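Arellano Produce Basket Trial
Report to Clesineo, second period
Prepared by Selamawit Gebretsadik
November 23, 2023

You asked for a plain account of whether the shallow baskets are worth keeping. My view has not moved much since June. They look good on a counter and people like them. I am still not convinced they get anyone to eat more vegetables, and the figures we have so far do not settle it.

Spending to date is $2,493, nearly all of it on baskets, mats and produce. We have 207 households signed up at the Bretov site. Sign-up is the easy part. Of the weekly return cards, too many come back blank or with every box ticked, and I would not build a case on either kind. Nesrin Öztürkmen is going through them again and thinks more can be saved than I do.

The setup has been kept simple: a woven basket with low sides, a few vegetables that can sit out, and a dark mat beside it for cutting or sorting. We dropped the deep Rodetti bins after six weeks. Things went to the bottom and stayed there.

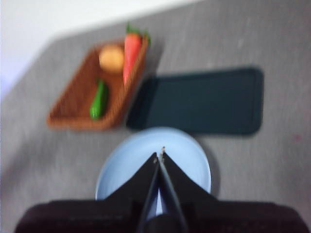

Does a shallow basket cut down on waste?
We can't say yet. Households report throwing out fewer potatoes, but they were also given fewer potatoes this period, and the cards don't separate the two.

Carrots are a sore point. The supplier sends them with the tops on, which everyone agrees look fresher – and then the carrots go soft faster at home. I have asked for them trimmed from now on. Cucumbers do badly near a stove. Potatoes should be out of the light, so an open basket was never a great place for them, and I said so in the first report.

For the next period I want two changes: a shorter card, and a comparison group that gets the same produce in a paper bag. Without that second one I don't see what another round of money would buy. Nesrin will send the revised card and a cost for the bags separately.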